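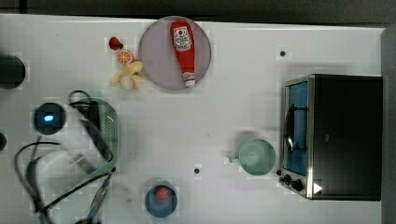

Home Products Support Guides Contact

Search the guides Enter keyword

Mernia Table Arm: Set-Up Guide
Section 4. First kitchen chores
2 Jan 2021, by Yolanda Obi

Read this section before you give the arm any job near food or an appliance. It covers what the arm can be set up to do in a kitchen today and what should still be left to a person.

4.1 What to expect

The arm can be taught to pick up one item and set it down in another place. Fruit to bowl and bottle to plate are good first jobs. It can't cook a meal, and it can't judge if food is done. A person will finish most of these jobs faster. Jocelyn Yap ran the fruit-to-bowl job 80 times on our test bench with toy food, and 19 of those runs needed a hand to finish.

4.2 Setting out the table

1. Clear and wipe the table.
2. Put the plate, bowl and mug where the arm can reach them without stretching.
3. Use toy food for all first runs.
4. If you are using a toaster oven, turn its door toward the work area. Leave it unplugged.
5. Tie back the arm cables so they can't drag across the items.

Note: Small round fruit rolls. Start with a banana or a bottle.

4.3 Teaching a pick

1. Open the Grulano panel and choose New Chore.
2. Guide the gripper by hand to the item and press Mark.
3. Guide it to the plate or bowl and press Mark again.
4. Press Run Slow. Keep one hand near the stop button.
5. Repeat 2 times with the item moved a little each time.

If the gripper closes on air, delete the first mark and teach it again. Do not raise the grip force to fix a missed pick.

4.4 Oven doors and knobs

Door opening is a trial feature. The arm may pull the whole oven toward itself. Knob turning is not supported, and Nélida Carrasco's team will not look at it before May.

CAUTION: Never run the arm at a hot oven. Never let it carry a mug with liquid in it.

4.5 Clearing up

Save the chore, park the arm and switch off at the wall. Wipe the gripper fingers with a damp cloth. Replace them after 300 hours of use.

Previous Next Back to top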